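January 23, 2021, open day at Skirkevitz

Went over with Nisreen and Jihad T. to see the two-arm bench they have been talking up since November. Nadine Haddadin ran it. The pitch is bagging small parts and cables, the job we still do by hand for the Bokado orders. She quoted 441 good cycles. I asked out of how many tries and got told the log was "being cleaned up." Wrote that down.
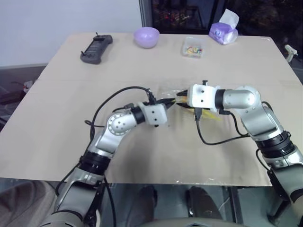 Nisreen wanted to know if anyone was steering. Nadine said no, fully on its own, then said "mostly" when Nicanor Escobar asked her again. I'd like that in writing before Grindeck sees any of this. 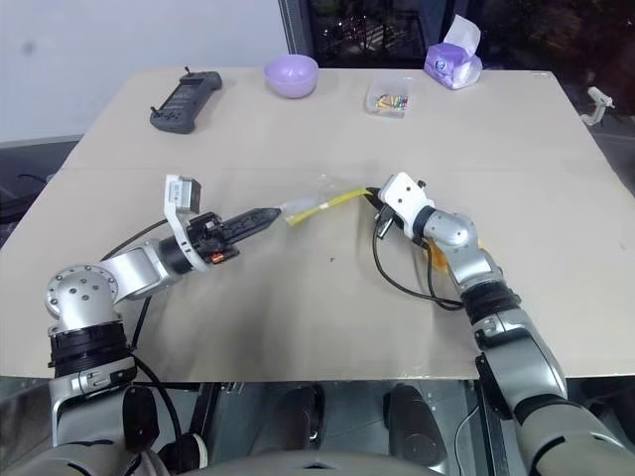 My bigger doubt is the material. Clear film crinkles differently every time, and our bags are thinner than what they use. A bright yellow cable is also about the easiest thing you could pick to find through clear plastic. Ours are black and gray, and half of them come coiled.

To do: send Nadine 30 of our own bags, worst ones included. Ask for the raw log, failures and all. Jihad wants a price on the grippers alone. Not booking a second visit until the log shows up.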